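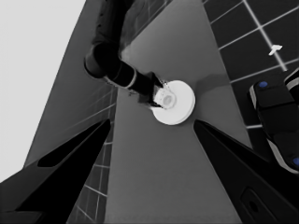

Automation at the Jondville lid works

Home | Articles | Topics | Places | Recent changes | Log in

Last edited in December by Gudrun Weidemann

The Jondville lid works is a packing and finishing plant operated by Flanero, a maker of container lids and serving plates. It is known mainly for its gradual change from hand packing to two-arm robot cells, and for the agreement on job duties that came with it. The plant employs 300 people on two shifts.

Background

Until the change, lids came off the presses in stacks and were sorted at long tables. A packer picked up each lid, turned it to check the rim on both sides, and set it in a carton. The job was light but repetitive, and wrist and shoulder complaints were the most common reason for a visit to the plant nurse. Packers were paid by the hour with a bonus for each full pallet. The bonus was disliked on the night shift, where press stoppages were more frequent and pallets filled slowly.

Flanero first tried fixed machinery from Promham, a supplier of conveyor equipment. It worked well on a single lid size but had to be reset by a mechanic for every other one. The plant changed sizes several times a day, and the machinery was moved to a different site.

Robot cells

The present cells are planned in simulation before anything is bolted to the floor. In the simulated cell, a black arm reaches down over a long gray tabletop and holds a white disc in its gripper, with the two fingers of another gripper pointing in toward it from below. The disc is a stand-in for a lid. Planners use the model to work out how one arm can present a part to the other without the two colliding, and operators are asked to comment on the layout before it is approved.

Each working cell has two arms at one table. One arm lifts the lid and the other takes it by the opposite side, so that both faces of the rim can be checked. Lids that fail go to a side bin and are looked at by a person. Part number 2253, a shallow lid with a low rim, was the first to be moved fully to the cells. Deep lids with handles are still packed by hand.

Effects on staff

Under the agreement, no packer was to be laid off because of the cells. Some moved to the presses or the warehouse, and 30 were trained as cell operators. An operator looks after several cells, clears jams, changes gripper pads, and decides what happens to rejected lids. The pay grade is one step higher than packing. The pallet bonus was dropped and folded into the base rate.

Opinions at the plant are mixed. Operators report less soreness but more time spent alone, as the packing tables had been a place to talk. Several former packers have said that watching a cell is more tiring than packing, especially late in a shift when little goes wrong. After complaints on this point, the company began rotating operators to hand packing for part of each week – a practice that was later written into the agreement. A short meeting between the shifts is held every Wednesday to go over stoppages and layout changes.

Training also changed. New hires once learned packing in a day by standing next to someone experienced. Operators now spend several weeks on the course, starting with the simulation and ending with supervised work in a live cell. Those who do not finish may return to their former job at their former rate.

Other sites

A smaller Flanero plant at Escobedo uses the same type of cell for plates. It kept its packers on one shift and runs the cells only on the other. Each cell there is set to handle 2000 plates in a shift, after which it is stopped for cleaning.

See also: Cobot; Job rotation; Packing line

Contact | About | Terms of use | Copyright, the contributors | Back to top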